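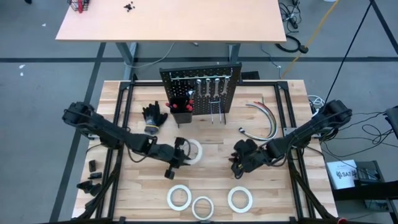 Halima Rashidi asks whether a gutter that spills over in heavy rain has to be replaced, or whether cleaning it is enough.

In most homes, cleaning is the correct first step. Magesa Gutter and Drainage recommends that owners clear the full run, flush it with a garden hose, and watch the outlet before requesting a quote for new gutters.

If the water stands in one section after flushing, the slope is at fault. A run of 30 feet should drop toward the downspout along its whole length. Hangers that have pulled away from the fascia board will create a low spot, and the low spot will collect grit from the shingles.

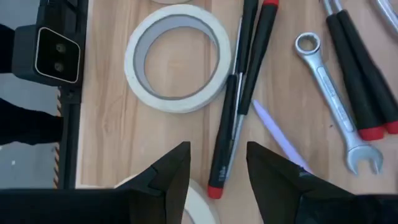
Loose hangers may be reset with longer screws where the board behind them is sound. Where the board is soft, it must be repaired first. Our crews will not fasten a gutter to decayed wood, and we ask customers not to accept such work from any other contractor.

Seams are the next item to check. Old sealant should be scraped off fully before new sealant is applied. A second layer placed over the first will seldom last through a winter.

Wafula Ondieki wrote to ask about guards. Guards reduce the number of cleanings but do not end them. Homes under pine trees should still be inspected twice a year, and one of those visits should fall in October – before the first hard freeze where possible.

Please also look at the ground. A downspout that empties beside the foundation can send water into a basement even when the gutter above it is in good order. Extensions should carry the water well clear of the wall and onto soil that slopes away from the house.

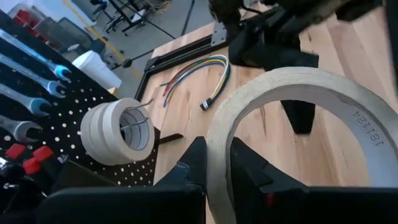 Splash blocks are acceptable on firm, sloping ground. They settle over time and should be checked for backward tilt each spring.

Residents of Flokness are reminded that buried drain lines tied to the street require a town permit. The application is 2 pages long and must be signed by the property owner. We can supply the drawing but cannot sign on the owner's behalf.

Appointments for gutter inspection are open as of 8 June 2024. The office answers calls from 9 a.m. Written requests should include the street address, the number of stories, and a note on where the water comes over – front, back, or at a corner.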